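Softshell riecht nach dem Waschen muffig, DWR oder Membran?

skellen_fahrer
Beiträge: 187

Moin, meine Softshelljacke (Skellen, 3 Lagen, PU-Membran) riecht nach jeder Wäsche muffig, sobald ich sie länger als zehn Minuten trage. Gewaschen bei 30 Grad mit Prudeo Flüssig, Schleudern 800, danach auf dem Bügel im Bad. Wasser perlt auch nicht mehr ab. Neu imprägnieren oder entsorgen?

Hiba Tarawneh
Beiträge: 508

Zwei getrennte Probleme. Der Geruch kommt von Bakterien im Innenfutter, die überleben 30 Grad problemlos. Pflegeetikett prüfen: Wenn 40 Grad erlaubt sind, dann 40 Grad, halbe Dosis, zweimal spülen. Kein Weichspüler. Imprägnierung erst danach, auf Tensidresten hält sie nicht.

addo77

Widerspruch bei der Temperatur. PU-Membranen altern durch Hydrolyse, und Wärme plus Feuchtigkeit beschleunigt das. Ich wasche seit vier Jahren nur bei 30 und habe keine Ablösung an den Nähten. Gegen Geruch reicht schnelleres Trocknen.

Hiba Tarawneh

Hydrolyse läuft über Monate im feuchten Schrank ab. Eine Stunde bei 40 Grad fällt da kaum ins Gewicht. Langsames Trocknen im Bad ist für die Membran die schlechtere Variante.

Selorm Odoi

Beim Trocknen bin ich bei addo77. Jacke auf links, Reißverschluss offen, Kapuze nach außen. Die Kapuze ist doppellagig und bleibt am längsten klamm. Bügel bringt wenig, liegend auf einem Gitter kommt mehr Luft dran. Und vor dem Weglegen am Kapuzenansatz fühlen.
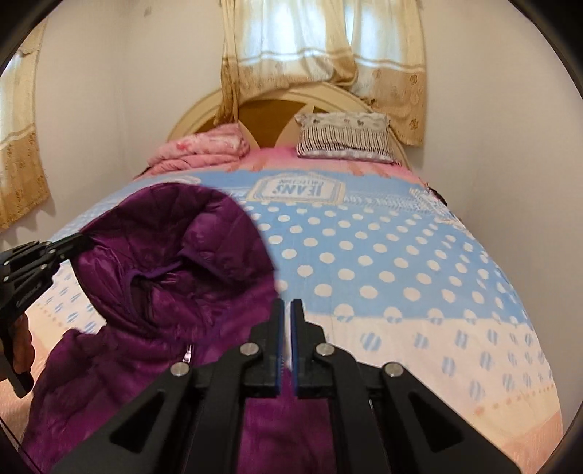 Lila Jacke, oberer Teil bei der Kapuze

skellen_fahrer

Etikett sagt 40 Grad, Trockner niedrige Stufe erlaubt. Welches Imprägniermittel, Einwaschen oder Sprühen?

addo77

Sprühen, nur außen. Einwaschmittel setzt sich auch im Futter ab, dann transportiert es keinen Schweiß mehr. Ich nehme das von Bikex, 4 Sprühstöße pro Ärmel.

Hiba Tarawneh

Sprühen, ja. Danach Trockner auf niedriger Stufe, viele Mittel brauchen Wärme zum Aktivieren. Steht auf der Flasche.

skellen_fahrer

Ok, läuft gerade auf 40. Melde mich, wenn sie trocken ist.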